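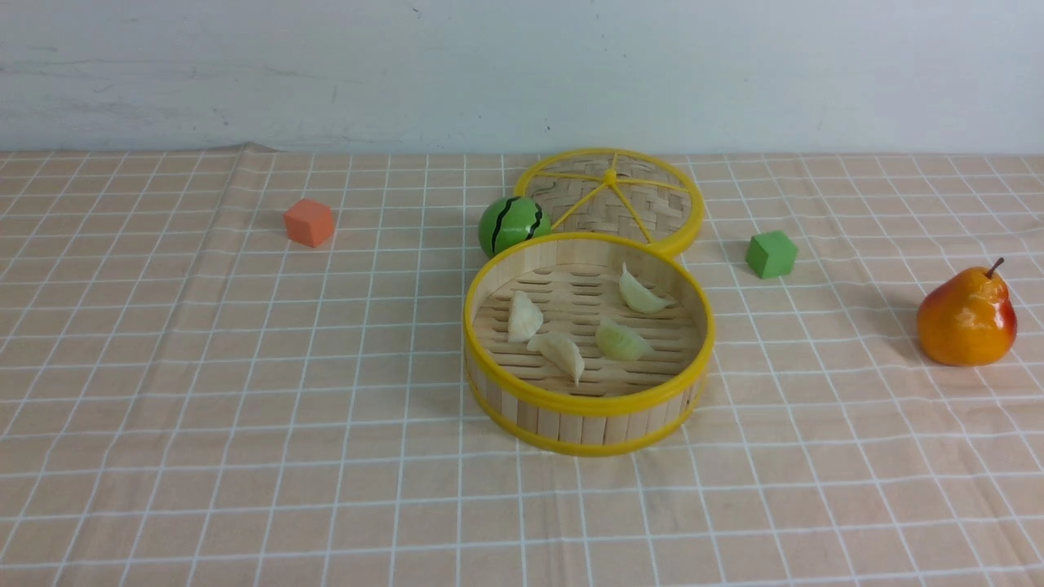 Treris Tabletop Grippers – README

Version 3 of the release. Replaces version 2, which had the wrist force channel out of step with the video on the second arm.

What this is

Recordings from a side-by-side trial of two grippers on the same tabletop tasks. We wanted to know which one to put on the arms at our Wusmont lab, and we kept everything in case it was useful to somebody else. There are 2208 episodes. Of those, 1464 are marked as a success by the annotators and the rest are failures, partial runs or operator stops. Failures are included on purpose and are not filtered out of any of the splits.

Grippers compared

Bomorness P2: parallel jaw, electric, flat fingers with a replaceable silicone pad. Force limit set in software.

Liyanage Soft-3: three pneumatic fingers, run off a small compressor under the bench. Opening width is not measured, so the width field is filled with -1 for every Soft-3 episode.

Both were mounted on the same model of arm with the same controller. Swapping takes a few minutes and a hex key. The hand-eye calibration was redone after each swap and the result is stored with the episodes it applies to, in calib.json.

Objects

The table has a pale peach cloth with a white grid on it. The cloth is soft and it creases. We did not iron it or tape it down, and the lines should not be used as a scale.

The main set is a bamboo steamer with a yellow rim, its lid, dumplings, a small toy watermelon, an orange-red cube, a green cube and a pear. Not every object has a task attached. The pear is mostly there as a distractor, and its shine gives the depth camera trouble, so expect holes in the depth map on that side.

The dumplings come in two colourings, a creamy white and a paler, greenish one you can partly see through. Segmentation masks are noticeably worse on the greenish ones against the woven base of the steamer. Ruwan Mondal corrected the masks by hand for the test split only.

Tasks

lid_on: pick up the steamer lid from flat on the cloth and place it on the base.
dumpling_out: take a named dumpling from the steamer and put it on the open cloth at the front.
dumpling_in: the reverse.
cube_in: put the cube of the named colour in the steamer.
melon_move: move the watermelon to the left or right side of the table without touching the lid.

Each task has 40 start layouts. A layout card shows where things go, and the operator sets the table by eye from the card, so positions drift by a centimetre or two between runs of the same layout. The opening still of every episode is saved as start.png, taken from the head camera before the arm comes into view.

What we found

The P2 was better on both cubes and much better on the lid. The lid lies flat, so the only good grasp is on the rim, and the soft fingers kept sliding over the top of it. Torben Teuber tried a tilted approach with the Soft-3 that helped a bit, but it took longer and sometimes pushed the lid into the watermelon. Those episodes are tagged tilt.

The Soft-3 was better on dumplings. With the P2 at its default force the pads pinched hard enough to dent them, and at the lower setting it dropped them on the way over the rim. Dumplings close to the side wall of the steamer were hard for both – there isn't much room to get a finger down.

On the watermelon there was little between them. The P2 misses were mostly the ball rolling away on closing.

We went with the P2 for the lab and kept one Soft-3 for food handling work.

Fields

gripper: p2 or soft3
task: one of the names listed under Tasks
layout: integer
success: 0 or 1
tags: free text, may be empty
joint_pos, joint_vel: 100 Hz
wrist_force: 100 Hz, newtons
head_rgb, head_depth: 30 Hz

Known problems

19 episodes have a dropped section of depth video. They are listed in bad_depth.txt and we left them in.

Soft-3 episodes recorded in December were run at lower line pressure than the others after a regulator was changed. They have the tag lowp. Do not mix them with the rest if you are comparing grasp strength.

The wall behind the table is off-white with grey scuffs on it. One of our early background models learned the scuffs. Crop the top of the image if that matters to you.

Success on lid_on was judged by whether the lid sat level. Two annotators disagreed on a fair number of these, and Nazma Uddin made the final call. Her decisions are in the column success, the originals in success_a and success_b.

Splits

Train, validation and test are divided by layout, so no layout appears in more than one split. Both grippers are in all three.

Licence and contact

Free for research and teaching. For commercial use, write to us first. Credit the Treris Tabletop Grippers data and give the version number.

Recording and operation: Līga Žukauskas, Torben Teuber. Annotation: Nazma Uddin, Ruwan Mondal. Maintainer: Rezaul Miah. Report broken files through the issue tracker with the episode number and the gripper name.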